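Fitting an internal door lining in a stud partition

Reference: workshop sheet, Inura pattern linings. Revised 2019-08-05 by Aminu Olaniyan.

The method covers a softwood lining with loose stops, fitted into a timber stud opening before the plasterboard is skimmed. Fire doors are outside its scope and have their own sheet.

Tools and materials

Lining set (two jambs, one head)
Loose stops
Folding wedges or plastic packers
Spirit level, long enough to span most of the jamb
Tape measure and square
Panel saw
Drill, pilot bit, countersink
Wood screws
A straight batten for the spreader

Check the opening

Measure the width at the top, middle and bottom, and work from the smallest figure. The opening should be wider than the outside of the lining by 16 mm, leaving 8 mm for packing on each side. Anything less than that in total and a leaning stud cannot be corrected without planing.

Measure the wall thickness in several places, including both board faces and the skim to come. The lining should finish flush with the plaster. If it stands proud the architrave will rock; if it sits back there will be a gap behind the architrave that filler does not hold well.

Check the floor with the level. Where one side is low, the jamb on that side has to be left longer. Find out the thickness of the finished floor before cutting anything.

Assemble the lining

Lay the parts face down on a flat surface. The head is trenched at the factory to take the jambs. Ogbonna sets have two trench positions for two door widths, so confirm which is in use. Glue the trench, seat the jamb and drive two screws through the head into each end. Pilot holes are needed, as the head splits easily near the end grain.

Cut the spreader to the exact inside width at the head and tack it across the feet of the jambs. Fix a diagonal brace across one top corner once the square reads true. Leave both on until the lining is fixed.

Fit and fix

1. Stand the lining in the opening and centre it.
2. Wedge above each jamb, between the head and the lintel, to stop it moving.
3. Level the head. Pack under the low jamb, or trim the high one.
4. Plumb the hinge jamb on its face and its edge. Pack in pairs from opposite sides so that the jamb does not twist.
5. Fix the hinge jamb at the top, then the bottom, then at spacings of no more than 500 mm. Pack behind every fixing.
6. Plumb and fix the other jamb in the same way, checking the width against the spreader as you go.

Place screws where the loose stop will cover them. Yetunde Danladi's crew at Prukthorpe put the fixings in staggered pairs, which holds wide linings flatter - worth the extra screws on anything for a thick wall.
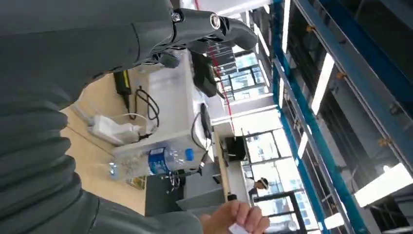 White desk, with a small card held in the foreground.

Check for wind

Sight across the two jambs from one side. Their edges should line up over the full height. If they do not, the door will touch the stop at one corner and stand off at the other. Slacken the nearest fixings, adjust the packers and sight again.

Trim the packers flush with a sharp knife. Remove the brace, and leave the spreader on until the floor is ready.

Stops

Hang the door first. Close it to the latch position, mark the line of its face on the jambs and pin the stops to the line, head first. Leave 2 mm between stop and door on the hinge side for paint. Do not drive the pins home until the latch has been tried.

Related sheets: Cutting hinge recesses - Architrave mitres - Flovumden latch sets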